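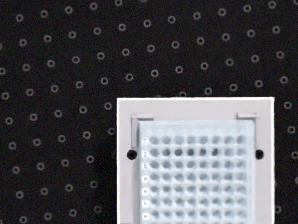 Chapter 4
Getting the Plate Where You Said It Was

I ruined 23 plates in my first month on an automated bench, and I'd love to blame the robot for at least one of them. I can't. Every time, it went exactly where the deck file told it to go, and I was the one who wrote the deck file (on my lunch break, mostly).

So before we get to pipetting, this chapter is about position. How do you tell a liquid handler where a well plate sits, how do you check it, and what do you write down so the next person doesn't have to guess? My old lab manager at Trerkbridge, Woo-jin Sun, had a rule I still use: no liquid moves until a dry run has been signed off. I grumbled about that for weeks!

Labels and row order get a whole section to themselves. A plate turned end for end fits into plenty of holders just fine, and the software will happily fill it backward. Find the numbers or letters, then compare them with the layout on your screen - out loud, with a partner, if you have one. Corner guides help you seat a plate squarely, but don't count on them to catch one that's facing the wrong way.

We'll also spend some time on simulation. I'm a big fan. You can run a protocol in a rendered deck 30 times before lunch and never waste a drop of reagent. What you can't do is treat that as your sign-off, so the checklist in Section 4.2 asks for a simulated run and a dry run on the real deck, recorded on separate lines.

By the end you should be able to

Write a deck map another person can follow
Check plate seating and orientation before a run
Fill out a dry-run record and know when to repeat it

Keep a pencil handy. The first exercise starts with a deck map of mine from the Broretti bench, and it has mistakes in it.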